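Jars, lids and the drawer where they go to be separated

Every kitchen I have lived in has had more lids than jars. I don't know how this happens. You buy one jar, it comes with one lid, and by June there's a drawer that rattles when a bus goes past. What follows is how I keep mine in something like order, and how I persuade the stubborn ones open. I run a small kitchen in Nirnness and get through a lot of chutney.

Look at the bottom first

Most people judge a secondhand jar by its mouth. Turn it over. Cracks like to start where the base meets the side, and a patterned base hides them beautifully. Stand the jar on something pale, in good light, and give it a slow turn. A hairline shows up as a bright thread that stays put while the other reflections move. If you find one, the jar can hold pencils. It can't hold anything hot, and I would be wary about the pencils.

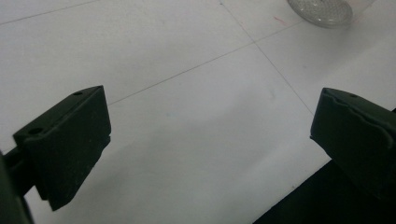

Clear base with a dotted texture, on a white top.

While you're down there, run a dry fingertip round the rim. Any chip, however small, and it won't seal. You'll also have found the chip with your fingertip, so go gently.

Lids get their own inspection

Lay the lid flat on the table and press the edge in several places. If it rocks, it's bent, usually by someone who opened it with the handle of a spoon (in our house this was me). A bent lid will go on. It will even feel tight. Then you'll put the jar in a bag.

Smell it as well. Glass forgives everything, but the lining inside a lid remembers pickled onions for years. An afternoon face up on a sunny windowsill helps a bit. Bicarbonate of soda helps a bit more. Siham Benjelloun, my neighbour, swears by a night in the freezer, and I've stopped arguing with her.

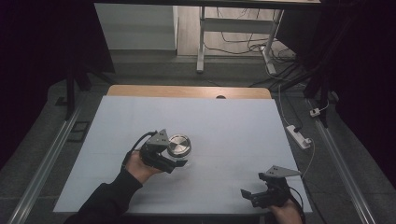

Getting a stuck one off

Try these in order and stop when the lid moves:

Dry both your hands and the jar. You would be amazed.
Put a wide rubber band round the lid and try again.
Hold the lid, and only the lid, under the hot tap for a minute.
Slide the tip of a teaspoon under the edge and lever very slightly until you hear the pop. See above regarding bent lids.
Hand it to someone else, who will open it at once and say you must have loosened it.

I did buy a gadget, a Balaskas lid wrench. It has 2 settings, and neither of them is the size of any lid I own.

Putting them away as pairs

Wash the two parts together, dry them together and keep them together. On the table I put each lid down next to its own jar before I start on another.

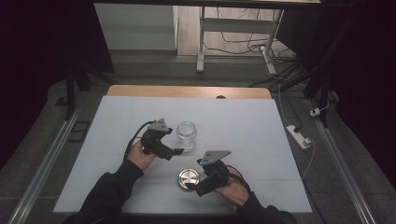 Store them with the lid resting upside down on the mouth, never screwed on. A jar shut up for months smells like a cupboard in a holiday cottage. If the shelf is too low for that, drop a small lid inside a wide jar.

As for the orphans, give them until Saturday. Anything without a partner by then goes in the recycling. I cleared out 73 lids that way last year and have missed one of them, a Ratilar, which of course fitted the marmalade jar.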